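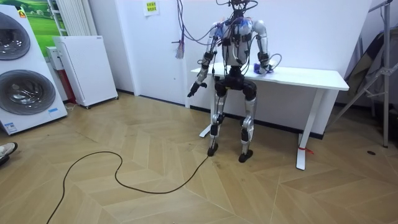 Kimico 4: co-edition tracking for picture book publishers

Reviewed June 22, 2022

Kimico is a desktop and browser application for managing foreign co-editions of illustrated children's books. It handles the part of the job between a signed rights deal and a printed black-plate change: who has which files, which language text has been approved, what the receiving territory's licensing office has asked to see, and when the combined print run closes. Version 4 was released in January and is the first to include a separate module for import and content approvals.

I tested it with a backlist of 77 titles, most of them standard 32-page picture books, plus a smaller group of board books and novelty formats. The previous system was a set of linked spreadsheets and a shared drive.

Import and setup

The importer reads ONIX, CSV and its own exchange format. ONIX records came across cleanly except for contributor roles, where illustrators credited as co-authors were duplicated. Of 552 linked language files, eleven failed to match to a parent title, all because of non-standard suffixes in the filenames. The log identifies each one by path and can be exported, and corrections can be re-run without importing the full set again.

Setup of territories is manual. You choose a territory, assign languages and then attach an approval sequence. Simplified and traditional Chinese are treated as separate language records under one parent, as they should be. Canadian French is not distinguished from European French by default and has to be added as a custom entry.

Approvals module

The new module models an approval as a chain of dated steps, each with required documents. A step can be set as blocking, in which case printer files cannot be released until it is closed. Templates are supplied for 20 territories. I would treat these as starting points only. The template for mainland China, for instance, assumes the local partner holds an allocated book number before translation begins, and does not allow for an allocation being reduced or withdrawn later in the year. You can add a "quota risk" flag by hand, but it has no effect on scheduling. For a list with several titles waiting on the same partner, that is a serious gap.

Changes requested by a reviewing body are recorded against page and layer. A request to alter a map, a flag or a line of text on a spread can be tied to the exact version of the artwork it applies to, and the change can be limited to one territory so that it does not leak into the master files. This worked correctly in every test. The audit trail shows the original request, the publisher's reply, and the illustrator's consent if it has been logged. Consent is an optional field. It ought to be mandatory wherever the contract includes an integrity clause.

Proof comparison

The comparison view overlays two PDFs and highlights differences by plate. Black-only text changes are picked up reliably down to punctuation. Colour differences are less dependable: a small shift in a flat background tint was missed at the default tolerance and flagged on nearly every page at the next one down. There is no intermediate setting.

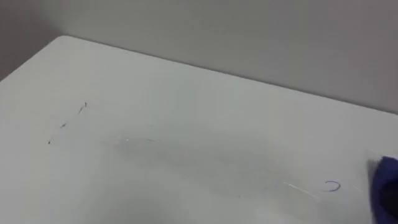 White tabletop against a plain grey wall

Right-to-left editions are supported, with mirrored page order and spine position. Captions embedded in artwork are not detected as text and have to be tagged individually.

Scheduling

Kimico calculates the last safe date for each partner by working back from the press date. Moving the press date updates every dependent step, and partners with portal access receive a notice. Dropping a partner recalculates the unit cost for the remaining ones, using a price table you supply. The recalculation took a few seconds on the largest title and matched my own figures to the cent.

Alternatives

Fandthorpe covers similar ground and has better colour comparison, but its approvals are limited to a single yes-or-no field per territory. Kocabaş is stronger on royalties and weak on files. Small lists with one or two foreign partners may find Flesum sufficient; it is cheaper, and has no printer integration.

Summary of faults

Fixed tolerance steps in colour comparison. No scheduling effect from quota risk. Optional consent field. Duplicate contributors on ONIX import. The licence is per seat, and read-only users count as seats.

Recommended for lists with regular co-edition traffic and someone on staff able to maintain the territory templates. Budget several days for checking those templates against partners' current requirements before any live title is attached to them.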